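The cat has worked out that the space heater is under the bench, so I have been typing most of this one-handed. Sorry in advance for the typos.

A few of you asked after the last post what I do all day with the two arms, and whether the robot is "learning" or whether I'm just playing with a very expensive claw machine. Fair question! Lately it's been the claw machine. I'm teaching by remote control, which means I sit off to one side with a pair of small leader arms (one for each hand), and whatever I do with those, the big arms do over the table. The joint positions and the camera views all get saved together, and at the end I've got one demonstration. Then I put the ring back somewhere a bit different and go again.

The job is called Pruline, for no better reason than that my niece named the folder. One arm picks up a little yellow ring, passes it across to the other arm, and the second arm sets it down. A person does that in a second without looking. I've been at it since December.

What I had to unlearn first was speed. You get comfortable with the leader arms and start showing off, whipping the thing in and flicking it across, and then you play it back and there's hardly anything in there for the robot to copy. The interesting bit, where the fingers line up with the edge of the ring, goes by in a blink. Now I come in slow, I stop just short, I line up, I close. My shoulders hate it. The colour of the ring helps me a lot too, because yellow on pale wood can be hard to pick out by the time the afternoon light comes round, and having to hunt for it keeps me careful.

I also quit tidying up. My first batch was all done on a bare table, and the policy I trained on it was gorgeous right up until I left a pen out. It went for the pen. So these days the scissors stay, the spool stays, the cup stays, and I shove things about a bit between runs.
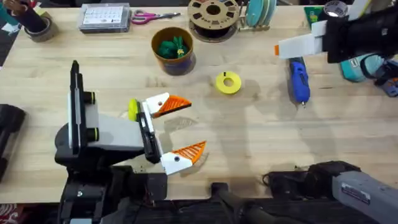
King-fai Chou reckons I've got this backwards, and that I should get the handoff solid on a bare table before I let any clutter near it. Learn one thing, then make it harder. With everything in at once, when a run goes bad you can't tell whether the clutter did it or your own sloppy driving, and you end up fixing both and understanding neither.

I've chewed on that all week and I think he's half right. I can't always tell which it was. But I did do it his way the first time, more or less, and I got a robot that was brilliant in a world with one object in it. Maybe the answer is a small clean set first and then pile the junk on. If somebody has tried both on the same task I would love to hear about it, the comments are open.

Numbers, for those who like them. I have 200 demonstrations saved and I'd keep 100 of them. The rest are me sneezing, me grabbing with the wrong hand, and a long stretch from one Tuesday night when I'd bumped a camera and didn't notice until I'd packed up. I don't delete the fumbles where I miss, open up and try again, mind you. Those are gold. If every demonstration is perfect then the robot has never seen what to do after a miss, and it just sort of hovers there looking embarrassed.

Two hands is where it gets properly hard. With one arm I can picture myself as the arm. With two, I keep letting the waiting one drift while I concentrate on the other, and the drift gets recorded along with everything else, so then the robot drifts as well. My fix is to pick a parking spot for the idle arm and keep it there, fingers already open, until the ring is on its way over. I say "park" out loud. The cat has stopped reacting to it.

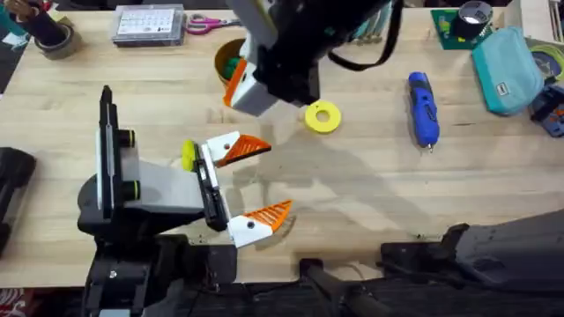 Both arms over the table, with the ring lying on the wood.

I did try the other way of teaching as well, where you grab the arm itself and push it through the motion. It's lovely for one arm. You can feel the weight of it, and my dad picked it up in 7 minutes flat with no instructions. For two arms you need to be an octopus, and your own hands and sleeves end up all over the camera views, so the remote setup won that one.

Next up is swapping which arm does the picking, which I'm dreading a little as I'm hopelessly right-handed. I'm also going to move the leader arms to a lower shelf and see if my neck forgives me. Will post the playback once I've got a run I'm not ashamed of.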